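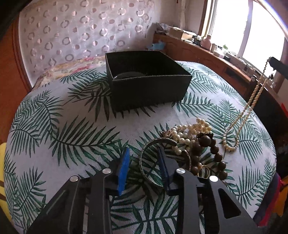
Table linen rental prices at the Cisgate hall go up in January, and members who have already booked for the winter will pay the old rate if their deposit is in before then. The plain cloths will cost 9 dollars each and the large prints 14, with laundering still included. The white one with the green palm fronds is the print most people ask for, and it can be reserved by name on the booking form. Napkins stay at 4 dollars a bundle.

The increase follows a change of laundry. Vitale closed its Grorbridge counter at the end of the summer, and the new service charges by the piece where Vitale charged by weight. We held the old prices through the fall so that no one would be caught halfway through planning a party. The full list is posted inside the linen closet door and at the front desk.

A few reminders for renters. Shake cloths out before you fold them, and leave them in the canvas bag by the kitchen, even if they look clean. Candle wax should be left alone. Scraping it pulls the weave, and the laundry has a better way of getting it out. Cloths with burns or cuts are charged at replacement cost, currently 89 dollars for a large print and less for a plain one. Pins and staples are not allowed. Clips can be borrowed at the desk.

We still have openings for small events on the Illevska Street side of the building, which seats 90. That room comes with its own tables, so check the sizes before you order linen. The long tables there need two plain cloths each, overlapped in the middle.

Questions about a booking go to Ilaria Mancuso at the front desk, mornings only. Please have your booking number ready when you call.

Posted 2018-11-30

Home | News | Hall Rental | Calendar | Contact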